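Dramani Support Portal
Tickets > Closed > Grippers and end effectors

Subject: right gripper drops off the bus after handoff, left one fine
Opened by: Sheldon Carrier
Site: Brendemcombe, bench cell
Priority: Normal (was High)
Status: Closed by requester

Saturday, first entry

Two arm cell, same gripper model both sides, same firmware both sides as far as I can tell. Comparing the old Usberg controller against the new Sodent one before we commit. Task is a button handoff: one arm picks a push button off the paper, turns it cap out, other arm takes it by the cap.

On the Usberg, 75 runs, 7 misses, all of them plain bad grasps. No comm faults.

On the Sodent, stopped at 71. Grasps look better but the right gripper went offline 8 times. Always after the handoff, never during the pick. Driver log just says

gripper_R: no response, retry 1
gripper_R: no response, retry 2
gripper_R: lost, holding last state

Left never does it. Power cycle brings it back.

Tried so far:
- new termination resistor, no change
- dropped the baud rate, no change
- swapped USB ports on the controller, no change
- restarted with wrist cameras disabled in software, no change

Support reply

Thanks Sheldon. Could you send a picture of both arms while one is holding a part, plus your poll rate and how the gripper cables are run? Also please confirm whether left and right are named from the robot's side or from the viewer's.

Second entry

Poll rate is 75 Hz both sides. Cables run outside the arms, not thru them. Pics:
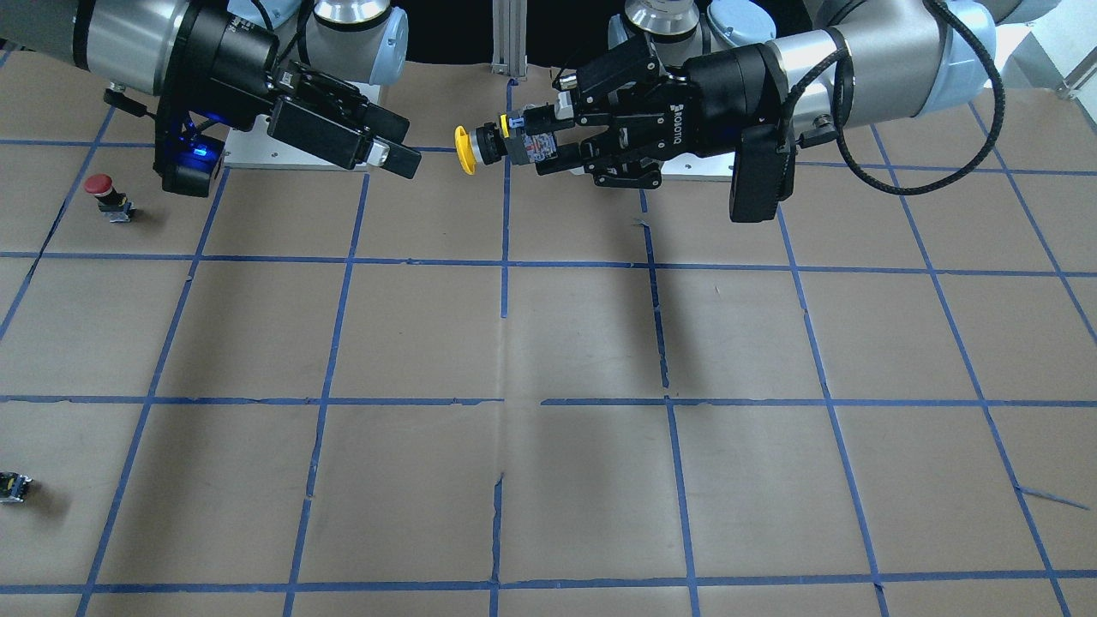
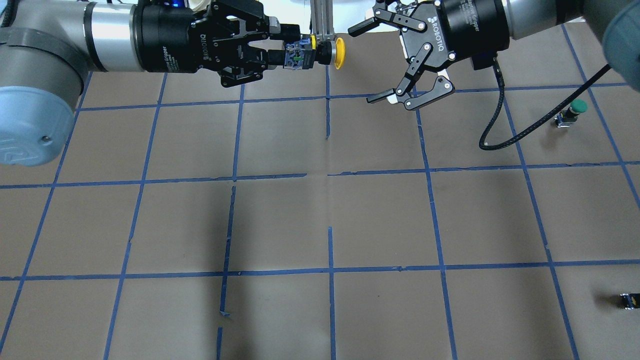 Left and right in the log are from the robot's side, and I think that's half my trouble. The Usberg config was written by someone standing out front, so its names are the viewer's. I copied that file to the Sodent and only renamed the ports. So the fault named gripper_R might be on either arm depending which block the driver reads first. In the second picture the gripper on the right side is the open one, with the braided cable looping down over the board, and that's the unit I'd been calling good. Going to unplug one and see which name dies.

Support reply

Please do. While you are there, check the device IDs. Two units on the same ID will often answer normally until both are asked to move close together, and a handoff would do that.

Third entry

Unplugged one. Wrong name died. So names are crossed, confirmed.

IDs are not the same, checked twice. Good idea though.

Fixed names in the config, reran. Fault still there but now the log blames gripper_L. So it follows the hardware, software just had the label wrong. Everything I did earlier (resistor, ports) was on the good unit. Great.

Next: moved the connector on the bad side by hand with the arm parked. Wiggle it at the gripper end, nothing. Wiggle at the arm end, drops out right away. Repeated it a few times, same every time.

Support reply

That sounds like the connector or the first few inches of cable. Is there strain on it at the handoff pose? If the wrist rolls far on the Sodent and less on the Usberg, that would explain the difference between controllers.

Fourth entry

Yes. Pulled the joint logs. The Sodent planner picks a different wrist solution for the retreat and rolls nearly all the way round. Usberg backs straight out. Cable goes tight on the Sodent one.

Swapped in the spare cable, left more slack at the arm end, one more tie lower down. Put a roll limit on the last joint in the planner config:

wrist_3_limit: on
retreat_mode: straight

Ran the remaining handoffs. No dropouts. One miss, picked the cap crooked, not a comm thing.

For the comparison, I'm throwing out the earlier Sodent numbers and running the whole set again with the new cable. Also rerunning the Usberg with the same cable so its fair. Won't have that till next week.

Two requests for you guys:
1. "holding last state" should say which port, not only the name. Would have saved me most of a day.
2. the sample config has no comment on whose left and right it means. Please add one.

Support reply

Both passed to the driver team. The first is easy and should be in the March build. Can we close this?

Fifth entry

Yes close it. Keeping the old cable in case you want it back, its tagged with the ticket number.

Ticket closed by Sheldon Carrier
Cause: cable, arm end connector (gripper names also crossed in config)
Related: Wrist solution differs between planners | Naming ports by serial number | Cable slack for dual arm cells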